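4.2 Where the kettle goes

The room logs come first in this section, then the interviews. Logs covered 118 guest rooms at the two sites, Skarinum and Dalsgaard, with 1,961 entries in all once duplicates were out. An entry is one room at one time of day. Staff noted where the kettle stood, where the snacks were, and which surfaces were in use for something else. Cups were logged too, but badly. We drop them here.

Most of what gets written on in-room tea assumes a table. There is a desk or a shelf, the kettle lives there, the guest drinks there. Our logs don't fit that very well. Desks fill up fast with laptops, chargers, keys, paper bags. By evening the desk was in full use in most rooms and the tea things had moved on. Windowsill, floor by the outlet, luggage rack, bed. The bed more than we expected. We had no code for it in the first version of the sheet and had to go back and add one in May.

Trays matter a lot. With a tray the snacks travel as a group and stay a group. Without one they scatter, and the log entries get long and hard to read (one lists five seperate surfaces for biscuits alone). The kettle is usually not on the tray even when there is room for it. It ends up next to it. Figure 3 has this side-by-side arrangement on a lavender duvet, the kettle upright and the shallow green tray touching it, wrapped snacks and packets inside the raised edges. We call this pattern "paired" in the tables. Kettle and tray on different surfaces is "split". Kettle on the tray is "nested", and is rare.

Figure 3. Paired placement, bed surface. Electric kettle with snack tray.
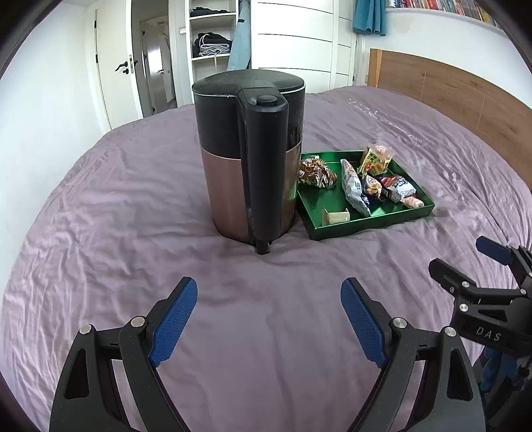 Does a paired kettle and tray stay paired when the room is tidied?

Mostly at Dalsgaard, much less at Skarinum. Dalsgaard housekeeping has a rule that tea things move together, back to the same shelf. Skarinum has no such rule, kettles go near the outlet and trays go wherever there is space. So the split count there jumps after the morning round and drifts back down through the day as guests pull things together again. Same rooms, same furniture. The tidying makes the difference.

Interviews next. Sixteen guests, short ones, done in the lobby by Halldóra Juhl. Several said they put the tray on the bed to see what was in it, picked something out and then left it. One said the bed was "the only flat thing not covered in my stuff," though a duvet is not very flat, and stability came up again and again with the staff. A kettle on soft bedding can tip. Staff move it right away if they see it there, full or empty, and both sites now ask guests to boil on a hard surface only. We did not log spills.

Two limits on all this. The sheets only record what was there when somebody walked in, so short moves are missed, and time of day is uneven (mornings heavy, late evenings thin). Also tray size. Dalsgaard trays are bigger, and we can not seperate that from the shelf rule with the data we have. The Getia rooms, logged with the shorter Flondivura sheet, were left out of this section because the sheet has no field for the tray. They come back in 4.3 for the kettle only.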